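Equipment Review: The Trenia Sorting Station for Household and Light Shop Use
Prepared by Jayanthi Chacko, Warnilow Center for Domestic Technology
May 13, 2020

The Center is often asked whether a machine can yet be trusted with the small chores that fill a working day: emptying a dish rack, clearing a bench, putting groceries where they belong. The Trenia station is sold as a partial answer. It consists of an arm, a gripper, control software and a setup guide, and the buyer supplies the table and the bin. Our unit was purchased at the list price in December and has been in regular use since.

Installation

Two members of staff completed the installation over 2 days. The guide is clear on mounting and poor on cabling. Rogério Andrade, who did most of the wiring, asked that we record his view that the cable clips are too few and too stiff. The calibration routine is well designed and can be run by a person with no training in robotics.

Performance

The station was given 300 picks of mixed household goods, one object at a time, with no sorting beforehand. It succeeded on 231 of them. Firm, rounded items of moderate size gave the best results. Fruit was handled gently, and we found no bruising on the pieces we cut open afterward. Thin plastic items were less reliable, and clear or tinted ones were often missed on the first attempt. Hand tools proved difficult whenever their weight was far from the point of grip.

Speed remains the chief weakness. Heloísa Portela cleared the same 100 objects by hand, at an unhurried pace, well before the station had finished a quarter of them. A household would notice the difference at once. A small shop might accept it if the work could be left to run overnight, but the station stops and waits for an operator after 2 failed attempts on the same object, and it sends no alert when it does so.

The gripper deserves credit. It closes softly and lets go cleanly, and the replacement pads are easy to fit. By comparison, the Drudau gripper we reviewed previously held heavier items but marked soft ones.

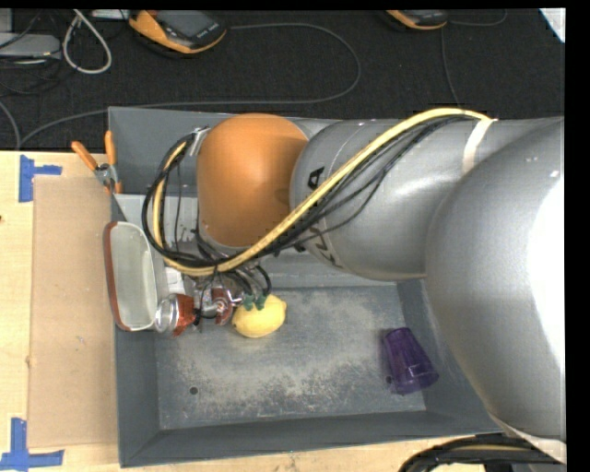
Support from the maker was courteous and slow. Our question about the stop setting was answered after nine days, with a reference to a page of the manual we had already read. Nipon Chaimongkol later found the correct menu by himself.

Recommendation

The Center does not recommend the Trenia station for the home at its present price. Training workshops and small packing rooms may find it useful, provided that a member of staff remains within hearing – the arm is quiet, and a stopped machine is easily overlooked. Buyers who need to move only one kind of object should consider the simpler Nurmi unit first. We will test the station again when the next software release is issued.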